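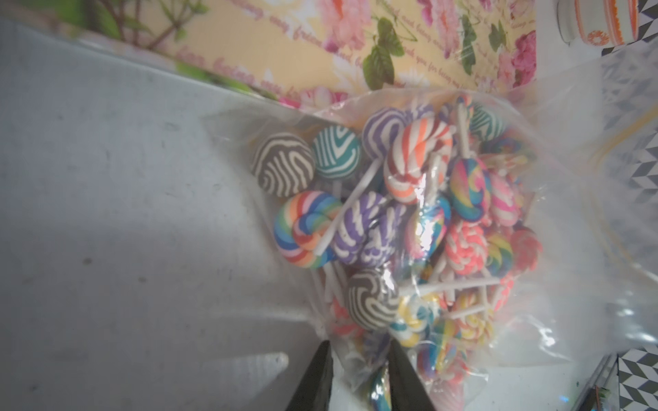

A turf course is rated once in the morning and raced on all afternoon, and the word on the board has to stand for a strip of ground that is seldom the same from one turn to the next. At Dendwood the rating starts with soil. Cores are pulled from the racing line, bagged, and carried to a bench behind the maintenance shed, where they are weighed before and after drying. The bag matters more than a visitor would expect. Clear plastic wrinkles when it is packed, and the wrinkles throw glare; even a bag full of miniature clay lollipops, swirled in blue, yellow and pink, looks a little washed out through the hazy film. Brown soil through the same kind of film tells the eye very little. The crew used to judge cores through the plastic and no longer does. Every core is tipped out into a dish and broken by hand.

Evdokia Christodoulou has run the turf course at Dendwood through two changes of ownership. Her predecessor rated the ground with a walking stick and a good memory, and she keeps the stick in her office. She still walks the full course before the first reading is taken, heel first, close to the inside rail and then back along the middle.

"The walk tells me where to put the instrument," she says. "The instrument tells me how wrong I was."

The instrument is a drop penetrometer made by Kemier. A weight falls down a guide rod onto a narrow tip, and the operator reads how far the tip has gone into the turf. The first drop is usually thrown out, as it mostly measures grass and thatch. The later drops are averaged. A deeper reading means softer ground. The device has no battery and no screen, and the scale is engraved on the rod, where mud gets into the marks and has to be wiped off with a rag.

Dendwood took 677 readings over the last turf season. Each was logged with its position along the course, its distance from the rail, the hour, and the initials of the person holding the rod. Stavros Kokkinos, who trained as a soil technician and came to racing late, put the log in order over the winter. He found that the average for the whole course, the figure on which the board rating rested, was a poor guide to almost any single part of it. The backstretch drained well and read firm for most of the season. The far turn, which lies under a line of trees and gets little sun before noon, read softer on nearly every race day. The homestretch sat between the two until it had been raced on, after which it changed faster than either.

An average hides that. A course with a firm backstretch and a soft turn can carry the same rating as one that is evenly good all the way around, and the two do not ride alike. A horse that meets soft ground in the middle of a turn shortens its stride there, drifts a little wide, and must be balanced again before it can be asked to run. On an even surface the rider has no such decision to make.

Kokkinos proposed that the board carry the overall rating as before, with a separate figure for each section posted in the jockeys' room and on the track's website. The stewards agreed to a trial in March, when the ground was at its most uneven.

Trainers were divided. Spyros Deligiannis, who manages the Dimitriou barn, had been asking for section figures for years. His mare Flirka has a long, low action and is at her best on top of the ground. She had run well on turf rated good and badly on turf rated good, and the past performances gave no hint as to why. When he set her races against the section log, the poor efforts fell on days when the far turn was soft. He now reads that figure first and scratches her if he does not like it.

Others saw less use in it. More scratches mean shorter fields, and short fields mean a smaller handle. There was also a complaint about timing. A figure taken in the morning is a statement about the morning. If wind and sun dry the homestretch through the afternoon, a precise number may mislead a bettor more than a vague word would have done, simply by looking exact.

Christodoulou accepts the point about timing. The answer at Dendwood has been a second set of readings on the homestretch and the far turn, taken midway through the card in the gap between races. The gap is short. The crew has 20 minutes from the time the last horse pulls up to the time the next field comes onto the course, and divots have to be filled in the same window. Two people take the readings while the rest work behind them with sand and seed.
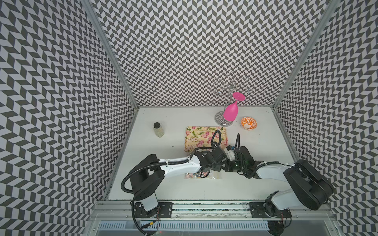
Chrome wine-glass rack near the back of a white table, with chevron-patterned walls behind.

Water is the other half of the work. A turf course in dry weather is irrigated to bring it back to a target, and the target at most tracks is the easy side of firm. The difficulty lies in how evenly the water lands. Dendwood's sprinklers stand along the outside rail, and in any wind from the infield the spray falls short of the inner lanes. Catch cans set out across the course showed the inside path getting less water than the outside on most nights. Riders had been saying for some time that the inside was quicker. The log and the cans supported them.

Ehab Ashour, who designs irrigation layouts for athletic fields and racetracks, was brought in to look at the lines. He did not recommend new sprinklers. He recommended new nozzles on the existing heads, a lower arc, and a rule that no water goes on when the wind is across the course. The rule has been harder to keep than the nozzles were to fit. Turf needs water when it is hot, and hot spells at Dendwood are often windy. On some nights the crew waits until well after midnight for the air to settle, and on others it gives up and uses a boom towed behind a tractor, which is slow but lays the water down where it is wanted.

Rail movement complicates all of this. The inside rail is shifted outward during the meet to rest the worn ground along the old line, and each shift changes which strip of turf counts as the inside path. A reading taken close to the rail early in the season and another taken close to the rail late in the season may be from quite different ground. Kokkinos logs distance from a fixed set of survey pins for this reason, and converts to distance from the rail afterward. He regards the older records, which give only the rail distance, as close to useless for comparison from year to year.

The bench work exists to check the rod. Two soils can give the same penetrometer reading at different moisture levels if one holds more clay or has been rolled harder. The cores settle the question. A sample is weighed as it comes out of the bag, dried in an oven, and weighed again until the weight stops changing. The loss is water. A sample that weighed 100 grams dry is an easy one to work from, the loss in grams being the moisture content in percent, and the crew trims cores toward that weight when it can.

Merja Huttunen, a veterinarian who has followed injury records on turf for most of her career, would like to see that moisture work done everywhere and published. Her interest is in the change between sections more than in the level. Horses adapt to ground that is uniformly soft or uniformly firm, she argues, given a few strides to find it out. They have less chance to adapt when the surface changes under them at racing speed. She is careful about what the Dendwood log can support. One season at one track does not establish a link with injury, and she has told the stewards so in writing.

"It is a good record of the ground," she says. "I want to see several more years of it before I ask it anything about horses."

The section figures have been kept on past the trial. They are posted in a plain table, with the time of each reading beside it, and the mid-card readings are added underneath as they come in. Deep tining of the far turn is scheduled once the turf meet closes, with sand to be worked into the holes and the lowest of the tree limbs taken back. Christodoulou expects the turn to read firmer next spring. The first cores will be pulled before the rail goes up.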